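From: Dalva Bastos
To: Sastow desks and workrooms list
Date: March 17, 2023
Subject: Re: [sastow-desks] Cables, grommets and where the mouse goes

Hi Robel, hi all,

Robel Seyoum wrote:
> I've finally got the new desk up in the back bedroom and I'm already
> cross with it. It's 40 cm shallower than the old one, there's a hole in
> the top that I don't know what to do with, and the keyboard takes up so
> much of the width that my mouse arm is stuck out sideways like a wing.
> By teatime my shoulder aches. Celeste says get a smaller keyboard but I
> do the club accounts and I need the number keys. Also the cables have
> taken over. How do the rest of you lay yours out? Do you even use the
> hole?

Oh, I do sympathise with the wing! I had the same for years with the old Josine table (the one with the drawer that never shut) and I put it down to getting older. Then Behrouz came round to borrow a drill, watched me do my invoices for a bit and said the keyboard was in the wrong place, and I was quite put out because he was right.

What I'd been doing was centring the whole keyboard on the screen, number pad and all. If you do that the letters end up off to the left and the mouse gets pushed miles out to the right. Try shuffling the lot along until the letter G is in front of your nose. It looks lopsided and you'll hate it for two days, then you stop noticing. Mine went over by 12 cm and the mouse came in by the same amount, which my shoulder was very glad of.

On the curved front edge, since you asked in your other message: I'm all for them. You can tuck yourself in a bit and rest your arms on the desk, and there's no hard corner digging into your wrists. The white top shows every tea ring, mind you, so get a coaster.

A full-size keyboard on a white desk with a curve does fit with a mouse next to it, but you can tell from this one how much of the middle it eats up, and how the black cable bunches up at the back if you let it. There's a grommet hole over on the right as well, same idea as yours.

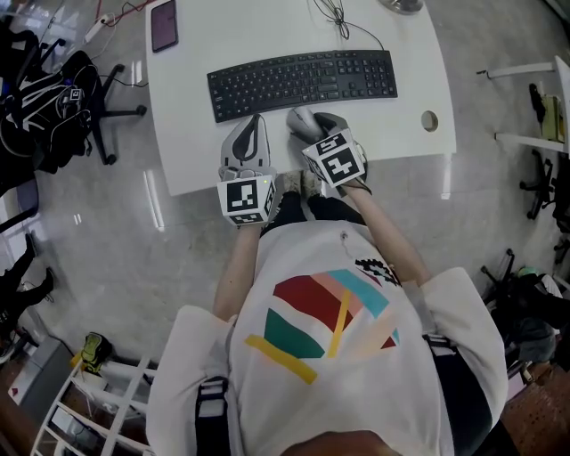 1. The hole

Yes, use it! Mine had a plastic cap jammed in it for a whole year before I got it out with a butter knife. Put the mouse and keyboard leads down it if they're long enough, and leave the screen cable to go over the back, where you can get at it. Don't try to push a three-pin plug through before you've measured. Omid did, and he had to take the plug off to get it out again.

2. The tangle

Unplug everything first. I know it's a nuisance. Lay the cables out on the bed, tie up the spare length in each one with those fabric strips (I bought a pack of 10 from Mousavi's on the high street and still have most of them), then plug back in one at a time. Leave some slack on the screen cable or you'll pull it out the first time you turn the monitor.

3. The floor

Get the power strip off it if you possibly can. I screwed mine to the underside of the desk and it makes hoovering so much easier. If you rent and can't go drilling, the Ellutum clip-on tray is all right, though the clamps want tightening every so often. And bags: I used to sling my rucksack on the spare chair and then have nowhere for a visitor to sit, so now it has a hook on the back of the door.

4. The phone

Far corner, left-hand side, if you can bear it. Mine used to live right by the mouse and I knocked it off twice in one week.

Celeste has a separate number pad she's not using, by the way, and said you could borrow it till June. Worth a go before you buy anything. Do let us know how you get on with the G thing!

Love to all,
Dalva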